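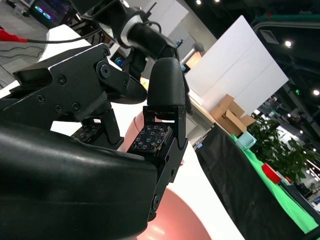

Chapter 7
Setting Up and Maintaining a Two-Handed Tabletop Cell

7.1 Scope of the chapter

The previous chapter treated the arm as a chain of joints and left the hand as a load of known mass. In service, most of the attention goes to the hand. Fingers carry fasteners, pivots, pads and wiring in a small volume, and each of these can drift out of adjustment while the arm itself remains within tolerance.

The cell used throughout this chapter has two arms, each ending in a black multi-fingered hand, set at a white table. The work is the separation and stacking of bowls. It is a plain task, but it loads the fingertips unevenly, it calls for both hands to reach the same small area, and it shows up errors in table height quickly. The procedures were compiled at the Clerneck training shop by Sorcha Ó Flaithearta and are given in the order in which they are carried out at commissioning. The same order is followed after any hand has been removed.

7.2 Terms

Home pose. The joint positions from which every cycle begins. Both hands are low, open and clear of the workpiece.

Pad. A tactile sensor on the inner face of a finger. Pads are treated as wear parts.

Rim grip. A grip in which the edge of the bowl is held between a finger inside the wall and a surface outside it.

Seat. The fixed location on the table where the stack is placed before a cycle.

7.3 Preparing the table

The table is leveled before the arms are powered. Check level at the center and at both ends of the working edge. Correct at the feet, never with shims under the surface.

Wipe the surface and remove loose particles. Scuffs may be left alone unless they can be felt with a fingernail. A raised scratch near the seat will tip a bowl enough to spoil a rim grip.

The printed grid is used for coarse placement only. Stand the nested stack on the center line, then send both arms to the home pose at reduced speed. The gap between hand and stack should look much the same on the left and the right. If it does not, the fault is normally in the arm zero and the seat should not be moved to suit.

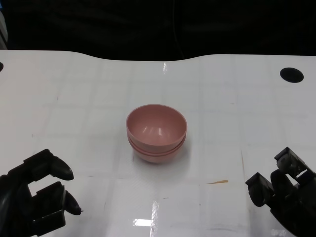

126 Chapter 7

Glare needs to be dealt with at this stage. A glossy surface returns the ceiling lights as bright patches, and a patch that falls across a rim can hide the edge from the head camera. Turn off or screen the lamp responsible before changing any exposure setting. Record the lamp positions on the Astine setup sheet (form 374) so that the condition can be restored.

7.4 Inspecting the hand

Isolate the arm and support the wrist. Work from the wrist outward.

1. Check the screws along the side of each finger linkage for movement. Replace any screw with a rounded socket.
2. Move each pivot through its travel by hand. Resistance should be even.
3. Examine the fingertips for flats and cuts.
4. Inspect the pads for lifted corners. Clean with a dry cloth.
5. Follow each cable back from the wrist. A loop must remain slack with the arm at full reach.

Pads are exchanged after 1603 cycles in this cell, or sooner if the unloaded reading will not settle. Change both pads of a pair together. A new pad facing a worn one gives a false difference in force, and the controller will shift the grip to correct for it.

7.5 First grip trial

The trial is run with the left hand on the stack and the right hand attending to a single bowl.

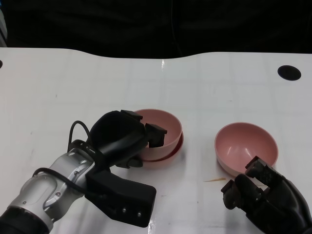 The finger entering the bowl should meet the inner wall below the rim and close without lifting the stack. If the whole stack rises, lower the closing force by one step and repeat. If the finger slides up the wall, raise the force by one step and check the fingertip again for flats.

Hold the grip for 300 milliseconds before any upward motion is commanded. Shorter holds were tried with the Clarnano controller and produced pad readings that could not be compared from one cycle to the next.

Enter the final force step for each hand separately. The two values are seldom equal and should not be averaged. Section 7.6 explains how they are used to set the alarm limits.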